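17. Juli 2025

Raum 303, Schlafecke. Aufräumen nach Liste Hartono, bin spät dran, daher nur Stichworte.

Erst alles Weiche runter vom Bett, dann Matte, dann wieder drauf — andersrum gibt es bloß Chaos, siehe Februar. Kissen mit Kinderdruck (das große rosane) bleibt im Raum, Bezug wechseln wir diesmal nicht. Schwarze Stofftasche muss weg, gehört an den Haken. Vorher Taschen leeren!! Riemen nicht reinstopfen, sonst hängt sie schief.
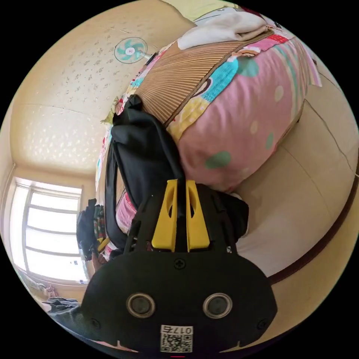
TEXTILIEN / TASCHEN

Tasche: oben am gerafften Ende greifen, nicht am langen Riemen. Stoff gibt überall nach, kippt sofort zur Seite. Kissen: flach ans Kopfende, Druck nach oben. Aisyah Lumbantobing will es lieber hochkant, mir egal, bitte einmal festlegen und auf die Lsite schreiben.

Matte: Bambus, schmale Stäbe, dunklere Streifen drin. Mit leicht feuchtem Tuch längs der Stäbe, nie quer, die Bindefäden mögen das nicht. Kein Plillia-Reiniger, der klebt nach. Danach 22 Minuten lüften, Fenster auf Kipp.

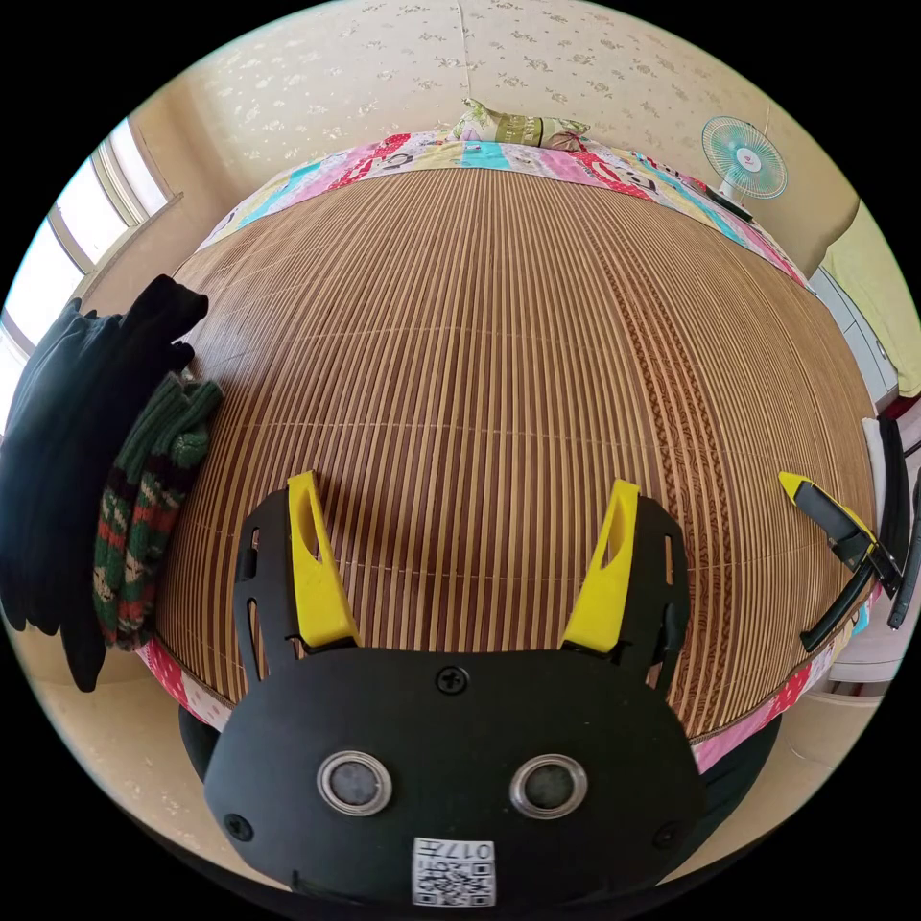
Beim Auflegen Kante erst hinten ausrichten, dann nach vorn glattstreichen. Zu zweit geht das in zwei Minuten, allein etwa sechs. Nicht knicken, nur rollen.

Offen:
Haken für Tasche nachziehn
Ersatzbezug bei Vundel anfragen
Tücher fast alle, Aisyah bestellt nach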